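Bredon council questions cost of shared tables at Vida center

Mar 25, 2020

The Vida community center in Bredon has new white tables in its kitchen annex, and the town would like residents to be pleased about them. At a meeting on the building's budget, not everyone was.

The tables are part of a refit that the town says will turn the annex into a place where people can cook, eat and take classes under one roof. The work was priced at $2,977 per table set, including delivery and fitting. Two sets have been bought so far. A third is on hold until the council sees how much use the first ones get.

Thaddeus Abernathy, who represents the Stovatberg side of town, asked why the annex needed new furniture when the old benches had been sanded and sealed in September. He said he had read the supplier's brochure twice and still could not find a figure for how long the tops are expected to last.

“It says ‘built for everyday life,’” Abernathy told the meeting. “So is a paper plate.”

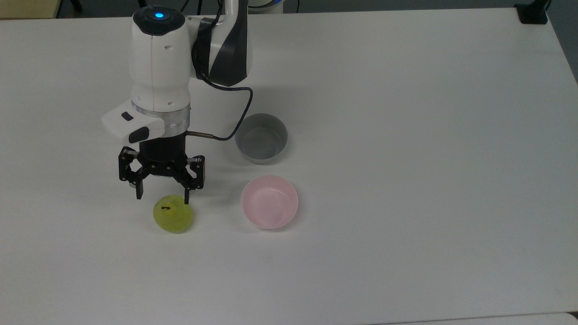

The supplier, Olta, told the town in a letter that the surface resists stains and can be wiped down with ordinary dish soap. The letter did not say which stains had been tried. Asked by Abernathy whether anyone had left tomato sauce or turmeric on one overnight, the center's manager said she would find out.

There is also the matter of the bowls. The refit includes tableware, which the town's summary calls a “matched serving range.” The invoice, read aloud at the meeting, lists bowls and plates at a combined $792. Several residents in the public seats pointed out that the annex already owns a full cupboard of dishes, most of them donated, and that the main complaint about them has been that they don't stack.

Supporters of the refit say the old benches were too narrow for a class and that parents with small children had stopped coming to the weekly lunch. The manager said sign-ups for the spring cooking course had reached 60. She did not have last year's number with her, so there was no way to tell whether that was up or down.

The town has described the broad, plain tops as “flexible space.” In practice that seems to mean the tables have no drawers or shelves, and users will carry what they need from the cupboards and carry it back when they are done. A sign asking people to do so has been ordered. The one asking them to do the same with the old benches was widely ignored, according to two people who spoke at the meeting.

Council members voted to accept the spending report as it stands and to ask Olta for its test results in writing. Abernathy voted against. The annex will keep its present hours while the council waits for a reply, and the old benches remain in storage behind the building.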